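Arbeit und Betrieb > Verpackung und Montage

Roboterarme am Packtisch: Was ändert sich für die Leute, die dort arbeiten?

gestellt von packtisch_ost am 22.7.19

Guten Tag an alle,

ich arbeite seit zehn Jahren in einem Betrieb, wo wir kleine Dosen und Deckel von Hand sortieren und verpacken. Im Oktober sollen an unserer Linie die ersten Tische mit Roboterarmen kommen. In der Versammlung hat man uns gesagt, dass keiner seine Stelle verliert, aber dass sich „die Aufgaben verschieben“. Was das im Alltag heißt, konnte mir auch der Meister nicht genau erklären.

Ich möchte gern von Kolleginnen und Kollegen wissen, die das schon erlebt haben: Was macht man an so einem Tisch den ganzen Tag? Steht man nur daneben und wartet auf einen Fehler? Und muss man programmieren können? Ich habe keine technische Ausbildung, und Deutsch ist nicht meine erste Sprache, deshalb macht mir die Schulung etwas Sorgen.

Vielen Dank im Voraus.

Lagerlisl

Bei uns im Lager haben sie auch so was eingeführt, aber nur für Paletten, also große Maschine mit Zaun. Programmieren musste ich nie. Frag den Betriebsrat, die müssen das wissen. Und lass dir die neue Stellenbeschreibung schriftlich geben!!

Ketill Hafstein

Hallo packtisch_ost,

ich arbeite bei Muston in Sarnthorpe und habe die gleiche Umstellung mitgemacht. Wir sind 36 Leute in der Abteilung. Deutsch habe ich erst als Erwachsener gelernt, also kann ich deine Sorge wegen der Schulung gut verstehen.

Zuerst das Programmieren: Das habe ich nicht gelernt und brauche es nicht. Wir benutzen ein Programm mit dem Namen Farka. Man wählt dort den Ablauf aus, man startet, man hält an, man bestätigt eine Meldung. Die Schulung hat bei uns zwei Tage gedauert. Den ersten Tag fand ich schwierig, weil alle Wörter neu waren (Greifer, Freigabe, Grundstellung, Nachgiebigkeit). Ich habe mir eine Liste gemacht und sie neben den Bildschirm geklebt. Drei andere Kollegen haben sie dann kopiert, darunter auch zwei deutsche.

Was sich wirklich geändert hat, ist die Art der Müdigkeit. Früher taten mir am Abend die Handgelenke weh. Jetzt sind es eher die Augen und der Kopf. Man macht weniger mit den Händen, aber man muss länger aufmerksam bleiben, und es kommt in Stößen: lange nichts, dann bis zu 21 Meldungen in einer Schicht. An solchen Tagen habe ich mir den alten Packtisch zurückgewünscht.

Auch die Gespräche sind weniger geworden. Am alten Tisch saßen wir uns gegenüber und haben beim Packen geredet. Jetzt hat jeder seinen Bereich. Wir haben deshalb verlangt, dass man nach der halben Schicht den Platz tauscht, und die Leitung hat zugestimmt. Ich würde dir raten, über diesen Punkt vor Oktober zu sprechen, später ist es schwerer.

Beim Lohn ist bei mir alles gleich geblieben. Ich finde das nicht ganz richtig, denn ich trage jetzt mehr Verantwortung, aber darüber verhandeln wir noch.

yoon_schicht2

Ich kann nur zu der Frage mit dem Danebenstehen etwas sagen. In den ersten Wochen ja, man steht viel. Danach bekommt man zwei Tische und dann steht man nicht mehr. Ob das besser ist, muss jeder für sich entscheiden. Mir ist es lieber so, die Zeit geht schneller vorbei.

Ketill Hafstein (Ergänzung)

packtisch_ost hat mir geschrieben und gefragt, wie meine Arbeit zu Beginn der Schicht aussieht. Ich schreibe es hier hinein, vielleicht hilft es auch anderen. 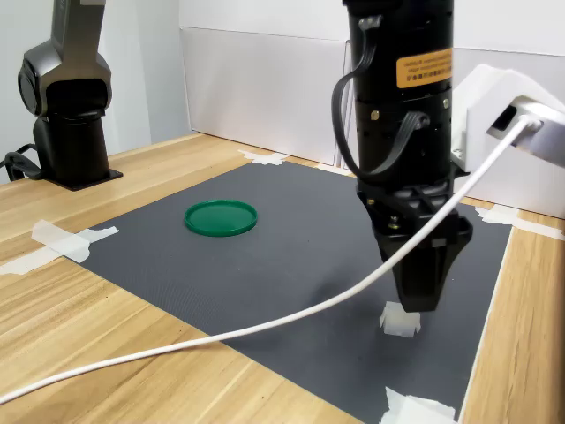 Meine Schicht fängt mit Kontrolle an, und erst danach starte ich den Ablauf. Ich gehe einmal um den Tisch, schaue den Greifer an und lege die Teile auf die Matte. Der grüne Deckel kommt auf die eine Hälfte, das kleine weiße Teil auf die andere, unter die Spitze vom schwarzen Arm. Die Matte ist bei uns mit weißem Klebeband am Tisch befestigt, also drücke ich jedes Stück Band mit dem Daumen fest und ersetze es, wenn es sich löst. Auch das weiße Kabel, das vor dem Greifer über die Matte läuft, verfolge ich mit den Augen bis zum Stecker. Das alles steht in keiner Anleitung, ich habe es von der Frühschicht übernommen. Wenn du möchtest, schicke ich dir meine Wörterliste, du musst mir nur sagen, mit welchem Programm ihr arbeiten werdet.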